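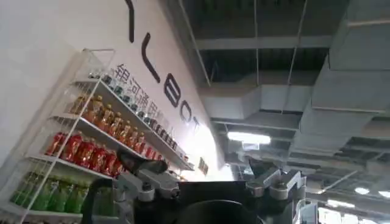 Bottled drinks in rows on the white wire shelves.

Meenakshi Nautiyal is on her knees with nine pins in her mouth when I arrive, and she waves me in with a tape measure. We're in the basement of the old Forton hall in Gutville, where she has been making costumes for the local theatre company since before it had a proper stage. The place is wonderful. There are ruffs hanging off a curtain rail, a whole rack of waistcoats sorted by chest size, and a papier mâché donkey head that I'm told has been in four productions and has had its ears replaced twice.

"Sit anywhere that isn't velvet," she says, once the pins are out.

She started by accident. Her sister had a small part in a musical and came home in tears over a skirt that wouldn't turn when she did. "It was cut straight! You can't twirl in a straight skirt. I took it apart on the kitchen table that night and put in four godets out of a pillowcase." The director, Dušan Lazarević, saw the skirt at the dress rehearsal and asked who was responsible. By the following December she was dressing the entire cast.

The company now owns 226 complete costumes, and she can tell you where the cloth came from for nearly every one. Curtains, mostly. A good lined curtain is heavy enough for a cloak and already has a hem. Bedspreads make excellent doublets. She once got an entire Tudor court out of the furnishings from a motel in Brustside that was closing down, gold fringe and all, and her face lights up when she gets to the fringe.

"I still have two metres of it left," she says. "I'm saving it for a Lear."

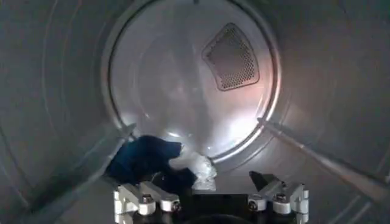

Inside the steel drum of a dryer.

I ask what audiences never notice, and she's off before I've finished. Closures! Everything on stage has to look laced or buttoned, and almost all of it is press studs and hook-and-loop tape, with the buttons sewn on top for show. Her quickest change is in Yeo, a new play by Bijan Nikzad about a family of salt traders, in which the lead goes from beggar to bridegroom while someone else sings one verse. Rodrigo Cunha, who plays him, wears both outfits from the start of the act, one over the other, and Meenakshi stands in the wings and pulls.

"He was terrified the first time," she says, delighted. "Now he just puts his arms out like a toddler."

Rodrigo tells me later that it's his favourite moment in the show. "You hear the gasp. I did nothing, I stood there! It's all her."
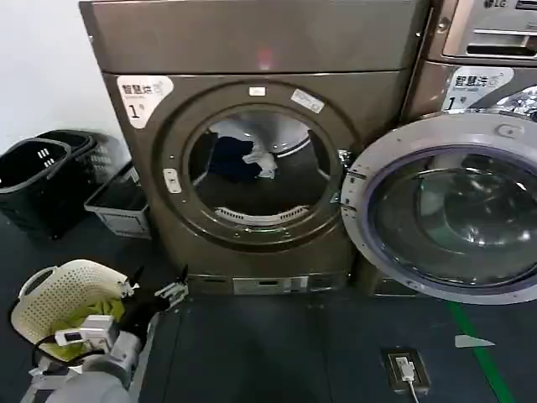 Ageing a costume is the part of the job she loves best. New cloth looks flat and rather smug under stage lights, so she goes at elbows with a cheese grater, rubs hems with candle wax and brown shoe polish, and flicks weak tea over collars with a toothbrush. Then comes washing, and here she gets stern. She has seen too many loads like the one in that bronze front-loader, dark navy and white bundled up together, and for stage linen she won't have it. One new navy coat can take the snap out of a white shirt, and a shirt that has gone grey looks blue by the back row. Whites get washed alone. Wool is done by hand in the sink, and anything with boning is sprayed with cheap vodka and hung by the door.

She has an apprentice now, Zodwa Coetzee, who came to help paint scenery and was found reading a book on pattern drafting during the interval. Zodwa's first solo project is a coat for the spring show, with roughly 100 hand-cut felt feathers on each shoulder. She holds up a sleeve for me to look at and it's gorgeous, rust at the cuff and going almost black by the collar.

"I've told her she can do the whole chorus next year," Meenakshi says.

"She hasn't told me how many are in it," says Zodwa, and goes back to cutting feathers.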